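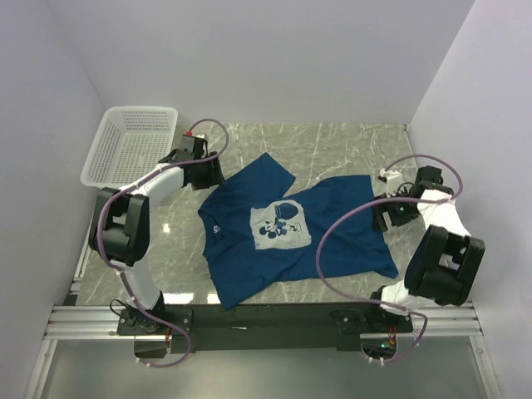
Spent most of Friday at the Canarix open day. They do robot arms that handle clothes, and they let people stand right up against the cells while the things are running. Going to post my notes here before I lose the piece of paper.

Background for anyone who doesn't follow me for this: I run the sorting side at a secondhand clothing warehouse. We fold and bag by hand. I get a sales email about folding robots every month or so and wanted to see one in person before I answered any of them.

Signing in took a while. They had one tablet and a line out the door. You got a sticker with your name and a color for your group. My group was 13 people, mostly laundry and uniform rental, plus two students who asked better questions than the rest of us.

They had three stations: Kiltier, Dastach and Yen. Kiltier is the two-arm folding cell. Dastach is a sorting conveyor. Yen is the software that you watch on a screen, so I'll be honest, I skipped most of Yen and got coffee.

Kiltier first. Two white arms on an aluminum rail, one on each side of a table, walls on three sides. The table top is a marble pattern, gray and white. I asked if that was on purpose and the engineer said they swap the surface every few weeks so the system doesn't get used to one background.

The shirt they had out when my group got there was a navy tee with a cartoon mouse on the front. Put down at an angle, a bit crumpled, one sleeve pointing at the back wall. I liked that they didn't lay it out nice and square. Our shirts don't arrive nice and square either.

The job is: take a shirt from wherever it landed, flatten it, fold it, put it in the white basket in the corner. One fold in the demo talk was sleeves in, then bottom to top. They said they can change the pattern but each new pattern means more training.

Training here means a person drives the arms by hand for hours and the system learns from the recordings. They said 2,000 folds went into the T-shirt model. I asked how many for a hoodie. Answer was "more," and they're not finished.

You can smell the room, by the way. Warm electronics and fabric softener. They wash the demo clothes between sessions because everyone wants to touch them.

The grippers are smaller than I expected. Two angular black fingers each. No suction. I asked about thin fabric and they said picking up one layer instead of two is still the thing they spend the most time on. Same as with new hires at our place, for what it's worth.
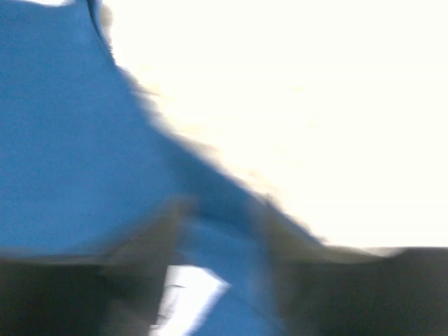

Next to the cell they had a monitor with the close-up view from the gripper. I spent longer at that than at the arms. At that distance you lose the shirt completely and it's only cloth and fingers. A lot of it is smeared when things move. Someone in my group asked how the robot can work from a picture like that and the engineer said it also has the wide view of the table, and it uses both.

Speed. This is what my boss will ask. They would not give one number for all garments, which I respect. They quoted up to 200 shirts in a shift for one cell, T-shirts only. Our slowest folder beats that before lunch. But our slowest folder also does jeans, baby clothes and the odd curtain.

Price: no list price. You lease the cell and pay for support on top. I left my card and they'll send a quote in February.

Space: a cell takes up less floor than one of our folding stations plus its carts. That surprised me. The noise was fine too, you could talk over it without raising your voice.

Dastach, quickly. Conveyor with a camera bridge, sorts by color and by garment type. I thought this would be the boring one and it's the one I could use tomorrow. It had trouble with anything inside out. So do we.

Questions people asked that I wrote down: who fixes it at 6 in the morning (phone support, then a technician the next day). Can it handle buttons (some). Does it find holes and stains (no, and they don't plan to). That last one is a problem for us because our folders are also our inspectors.

Lunch was sandwiches. Parking was bad, use the lot behind the building if you go to the next one.

Where I am with it: not buying a folding cell this year. I'd look at the sorter if the lease is sane. I also want to see Kiltier again once hoodies work, they're a third of what comes through our door in winter.

If anybody here has run one of these in a real warehouse for more than a month, please reply or message me. I have the brochure already, I'm after the downtime.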